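Search this notebook Go
May, 16:40. Posted by: bench 2, Clindonley

Gripper comparison in the simulated bathroom, Plullix two-finger against the Skasska suction cup. Same arm model and controller for both. The task is lifting the soap bottle off the sink.

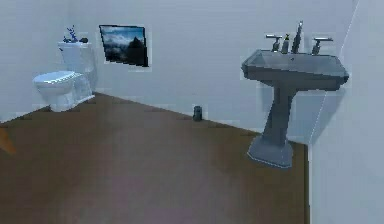 Plullix got 101 lifts out of 140. Skasska managed 22, and kept losing its seal on the pump top. Contact stiffness was left at 1,000 for both. Next job: try a side approach with the cup and rerun with the wrist camera lower.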